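How to Decide Whether an Old Office Desktop Is Worth Fixing

By Marlina Lumenta
4 November 2019

Every few months somebody tells me that a used office tower plus a cheap part equals a great computer. Sometimes it does. More often it equals a slow computer with a new part in it. Before you spend anything, go through the steps below, and be prepared to stop at any of them.

Step 1. Write down what is wrong

"It's slow" doesn't count. Slow at starting up? Slow with a lot of browser tabs open? Slow only in the evening, when the whole house is online? I once watched a neighbor in Tostham buy twice the memory he had to cure what was plainly a bad wireless signal. If you can't describe the problem in one sentence, you aren't ready to shop.

Step 2. Use the free fixes first

Uninstall what you don't use. Look at the list of programs that load at startup and switch off most of them. Make sure the disk isn't nearly full. Skip the "cleaner" programs. I have tried a good many and have yet to see one do anything I couldn't do by hand, and a few left the machine worse than they found it.

Step 3. Set a ceiling

Mine is $90 for everything, shipping included. Go over that and you are getting close to the price of a better used machine. Sellers love to quote the part and forget the adapter, the bracket and the thermal paste.

Step 4. Find out what the machine will take

Shut it down, unplug it, hold the power button for a few seconds and open the case. Touch bare metal before you touch anything else. Then copy down numbers from the parts themselves. Listings get them wrong all the time, and so do the stickers on the outside.

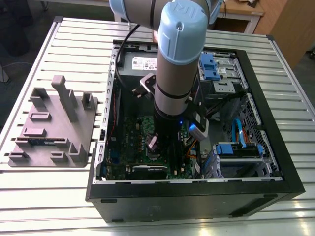
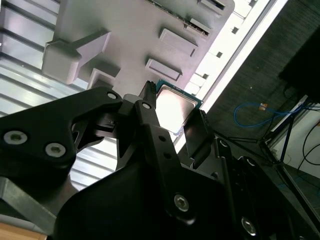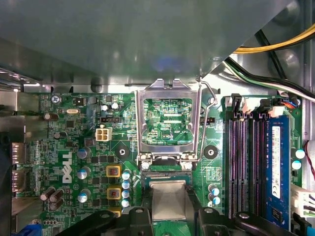
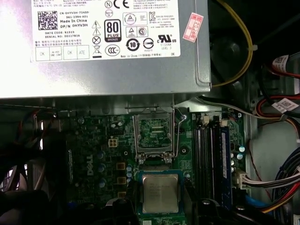

An open desktop tower, a processor out of its socket, the empty socket on a Dell board, and a power supply label with the part number on it.

Big-brand office machines are the ones to be careful with. Many use power supplies and connectors that don't match what the corner shop sells. "Fits most desktops" means the seller hasn't checked.

Step 5. Change the drive before the processor

If the machine still runs on a spinning hard drive, a solid state drive is the one upgrade I'll recommend without much grumbling. A faster processor is the one people ask me for, and I nearly always say no. The board has to support it, the BIOS may need an update first, and bent socket pins can finish the whole project in a second.

Step 6. Test it yourself

Time the startup with a watch before and after. Do it three times each way. Blandine Picard, who taught me most of this at the repair evenings in Plendton, wouldn't let anybody say "it feels faster" until they had a number on paper. I've seen a 30 second improvement described as night and day, and I've seen no improvement described the same way.

Step 7. Know when to quit

If it won't run a supported operating system, stop. Windows 7 support ends in January, and a shiny new drive won't change that. Copy your files off, wipe the disk and take the thing to a recycler that will tell you where it goes next. Ask them. If the answer is vague, try another one.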